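I have a small grudge against success rates, and I'm going to get it off my chest.

Every few weeks somebody on our team puts up a slide with a percentage on it. Folding went up. Folding went down. Everybody nods, and then we argue for an hour about the model, like it's the only thing in the building that could possibly matter. Meanwhile the stuff that decides how my day goes is a pile of dull little programs: the one that replays an episode, the one that lines up the joint readings with the video, the one that tells me which version of which config was loaded at the time. I write a lot of those, so sure, I'm biased.

But look at what clothes do to software! A rigid box has a pose. You can write the pose down, hand it to a planner, and get a plan back that still makes sense a second later. A garment has no such thing. You pinch it in one spot and a different part of it goes somewhere else, and now the neat picture your perception code had in its head is stale. Hermine Mösli, who taught me most of what I know about planners, used to say she'd rather plan for a bag of eels. I think she was being generous to the eels. 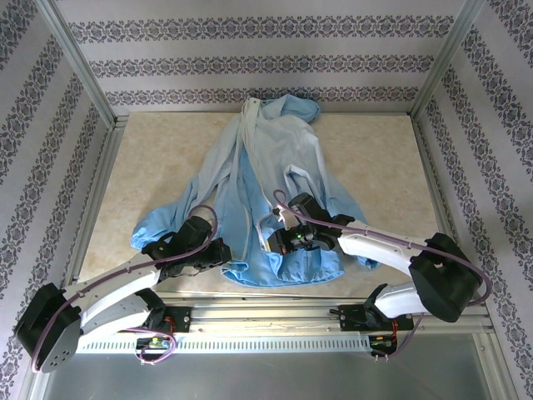
So when a fold goes wrong, the question I want answered is very plain: what did the policy think was going on, and when did it stop being true? You'd be amazed how hard that is to find out. For most of last year our viewer (we call it Lonier, don't ask) showed the camera on one clock and the arm commands on another. They drifted apart by the end of a long episode. We spent 12 days blaming the policy for letting go too early. It was letting go right when it meant to. We were just watching the wrong moment.

Svenja Kaufmann found that one, by the way, and the fix was 35 lines. It didn't get a slide.

I'm not saying models don't matter. They matter a ton, and the ones we run now do things with two arms that I would've bet money against. What bugs me is how we split up the effort. We have five people tuning policies and, on a good week, half of me on tooling. When I asked for more, I was told tools would come "once the results settle down." How are they going to settle down if we can't see what's producing them?

The usual comeback is that good engineers build their own tools as they go. They do, and I've read those tools. They live in somebody's home folder, they have a hard-coded path in them, and they quit working the day that person goes on vacation. I counted eight scripts in our repo that plot gripper width over time, and two of them disagree about which end of the scale is open. I'm the author of one of the two, and I'm still not going to tell Svenja which.

If I ran things for a month, I'd do it like this. No new training runs until any person on the team can pull up any failure and scrub through it with everything on one timeline. Then I'd make the planner write down why it picked the grasp it picked, in words, in the log. Ours prints a score. A score of what? Compared to which other grasps? I'd also give the boring repo a real owner with real hours, and review it as hard as we review the control loop.

Would the percentage go up that month? Probably not, and I'd have to stand there next to a flat line and defend it. I'd be okay with that. I've stood next to worse, and last October I stood next to a lovely rising one that came from counting skipped episodes as wins.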